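Sumaiya Majumder has packed parcels for Dusero for five years, and she doesn't believe much of what the bubble wrap people tell her. "They say two layers and it'll survive anything. I've seen the returns."

I asked about Sayce, the padded sleeve the firm tried in September. She shrugged. "Costs more, and small electronics still slide around in the box. Who tested it?" The sales rep, she says, quoted a trial of 200 parcels and couldn't say how many had a screen in them.

I'm not sure her own method is any better proven. She wraps each item, lays it at a slant and folds the flaps last. Has she kept figures? "No. I've got 59 orders to get out before lunch."

She does keep a clear bin beside the box for anything not wrapped yet.

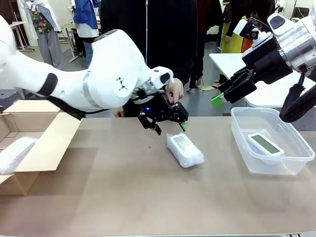 "Ask me again after the holidays," she said. I plan to.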